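Home | Files | Notes | Issues | Comments

# rullon-sweater-notes

*2 min read*

Hi! This is my running README for folding sweaters, which started as a text file on my desktop called "why is this drawer like this" and sort of grew. The name Rullon comes from the label on the dresser (second drawer down, the one that sticks).

## What's in here

- `folds.md`: the folds I use, written out in words
- `drawers.csv`: which sweater lives where, last updated in August
- `wash.md`: washing notes, very incomplete, sorry

## Where I fold

On the bed. I tried the kitchen table for a while and it's just too narrow once the sleeves are out, and anything fuzzy picks up every crumb in the house. A bed gives you room to walk the fabric out flat and you can leave a half-done sweater there while you go answer the door. The sheet doesn't have to be smooth either, a few wrinkles under a thick knit make no difference at all.

I do the ribbed hem first. Lay the sweater down, pull the hem straight, and let the rest follow it. If you start at the shoulders the bottom always ends up twisted and then you're tugging at it (ask me how I stretched out my favorite green one!). 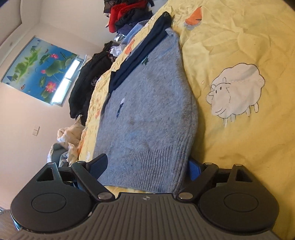 Ribbing likes to roll up at the sides, so I press it down with my palm for a second before I bring anything over it. It'll probably curl again. I've stopped fighting that, and once it's folded inside it stays put anyway.

After that it's sides in, sleeves down, and then 2 folds up from the hem for a deep drawer. Anything with little decorations on the front gets folded so they end up on a flat part and don't get a crease through them.

## Columns in drawers.csv

- `item`: whatever I call it in my head
- `drawer`: 1 to 5, top to bottom
- `weight_g`: kitchen scale. Anything over 400 goes in the bottom drawer
- `fold`: matches a heading in `folds.md`

## Known problems

Cardigans. I have no good fold for cardigans. Also the Grorkedar box on top of the closet isn't in the file yet, and it has to be emptied before I can list it.

## Use

Copy whatever you want, change it, no credit needed.

Last edited 10 Sep 2023

Comments (3)

**moth_patrol**: Hem first!! I've been doing shoulders first my whole life. Trying this tonight.

**lindenstairs**: Do you hang anything, or is it all drawers?

**author**: All drawers for knits. Hangers gave mine shoulder bumps.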